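Best guidebook for Grurkasar old town?

protard_on_foot
Hi everyone! We're spending 5 nights in Grurkasar in December and I'd love a proper printed guide, the kind with church histories and long rambling footnotes. Is the Clistasis one still the one to get?
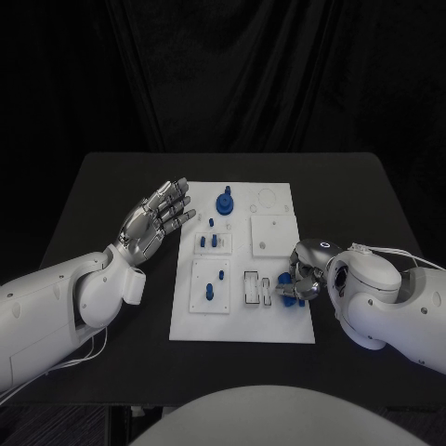
Does it come in English? The Clistasis guide is printed with both languages on facing pages, so you're all set.

ban446
Lovely book, but I have to disagree a little — the walking routes are hopeless. We followed number 12 and ended up at the bus depot. I'd go with the free Ban booklet.

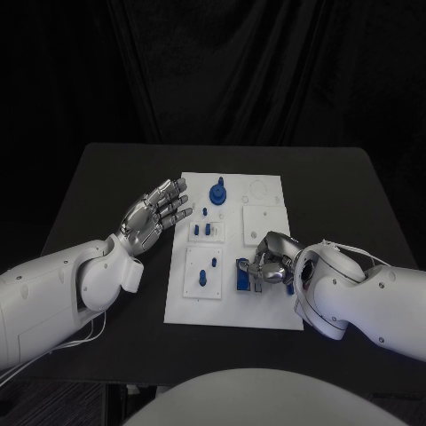
Where do you pick up the Ban booklet? At the tourist office by the river gate, which is closed on Sunday.

oldmaps33
Oh, I can't agree about the routes! They're slow, but we loved every wrong turn, and the chapter on the monastery library is worth the price all by itself.

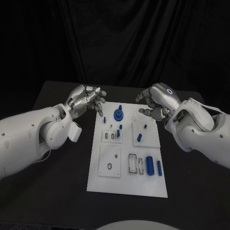
The Ban booklet gives that library two lines, bless it. Take both if you have room in your bag, and do have the plum cake near the gate.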